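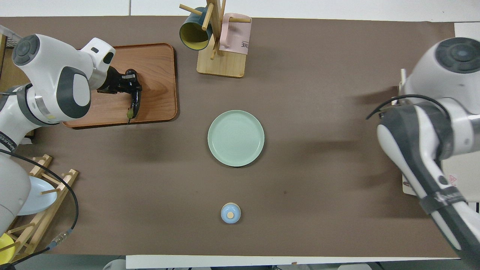 Figure 2. Eggplant and wooden tray on a paper-covered table.

3.2 Storage trials

Fruit came from two growers, Heinonen and Huvaritz, both under glass. Picked in December, same morning, driven to the lab in closed crates. We kept 36 fruit per grower. Anything with a soft spot or a torn cap went out before weighing.

Three holding conditions: bare on a wooden tray (tray type as in Figure 2), wrapped in paper, sealed in a plastic bag. All at 12 degrees C, same room, lights off. Weight loss was logged daily with a Vernier balance. Firmness by hand probe, two readings per fruit, one near the stem and one at the widest part. Readings by Kinnunen throughout; Tak repeated a subset blind and the two sets agreed well enough to pool.

Bare fruit lost weight fastest, as expected. Skin dulled first, then wrinkled near the cap. Paper slowed this down. Bagged fruit held weight best but pitted early, and mold showed up under the cap in a few of the Huvaritz lot. No mold on Heinonen fruit. We dont have a good reason for the difference. Lehtinen suggests picking stage, which was not recorded (see 4.1).

One gap in the log: the balance was left unplugged over a weekend and those points are missing, not interpolated. Fruit under 200 g were analyzed seperately, since small fruit dry out faster per gram. Slopes for both size classes are in Table 3.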